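A summer of learning patience (the card kind)

I have fallen completely for patience, and I am going to go on about it.

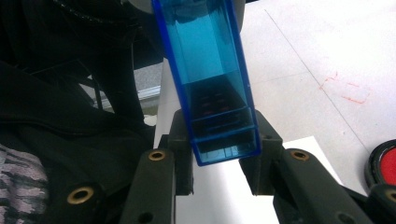
Blue box, dark stack inside.

It started in August, when I spent two weeks with my aunt Laine Hunt in a house with no telly and a phone signal that came and went with the tide. On the second evening she cleared the supper things, dealt seven columns without a word and began to play. I watched for an hour. I then asked if I could have a go and I don't think she got the table back until bedtime!

I had only ever played on a computer, years ago, clicking away while I was meant to be doing something else. With real cards it's another game altogether. You have to shuffle, for one thing (I was dreadful, and still drop half of them), and you have to decide for yourself whether to cheat. Laine's view is that one peek under a column is allowed if you've been good all day. My friend Gintarė Ramanauskas, who taught me two more games when I got home, thinks this is a disgrace.

If you want to try, start with Klondike, the one everybody pictures. It's quick to set out and lovely when it goes your way, but a good many deals are hopeless from the beginning and you can sit there turning over the stock like a fool before you notice. I lost eleven on the trot once and still wanted another.

FreeCell is the one I'd save from a fire. Every card is face up from the start, so there's no luck left once you've dealt, and nearly every deal can be won if you're clever enough. I am often not clever enough. Gintarė plays it terribly fast and I have to look out of the window while she does it. My own method is to find the aces, see what's sitting on them, and try very hard to leave at least one of the four spaces open. I fill all four by the tenth move nearly every time.

Then there's Pyramid, where you take away pairs that add up to 13, with kings going off on their own. It's perfect for when the kettle's on. I hardly ever clear the whole thing, and when I did last month I shouted so loudly that the dog left the room.

Spider needs two packs and a big table, or the floor. I've been playing it with one suit, which you can do with real cards by simply ignoring the suits, and I'm not a bit ashamed. Two suits is next. Four suits can wait for winter.

I've started keeping a notebook too, with the game, the result and a word or two about how it went ("greedy", "should have moved the nine", "black queens everywhere"). My old neighbour Uldis Grīnberga kept one for most of his life and got to 2447 games of a single kind of patience, with the wins underlined in red pencil. His daughter Zane let me leaf through it over coffee and I could have stayed all afternoon. There are whole weeks without a red line, and then four in one day! He'd put the weather in as well.

A few things I've picked up along the way. A cloth on the table makes the cards far easier to lift. Small cards are worth having if your table is small, although my thumbs complain. Turn over the hidden cards in the longest column first if you've a choice. And don't rush to put everything up on the aces in Klondike, as I did for weeks, because you'll want that red five back down again before long.

Next on my list is one called Accordion, where the whole pack is meant to end up in a single pile. Laine says she has managed it twice. She wants me to ring her the minute I do it, whatever the time, so I've got the cards out again tonight and the tea's going cold beside me.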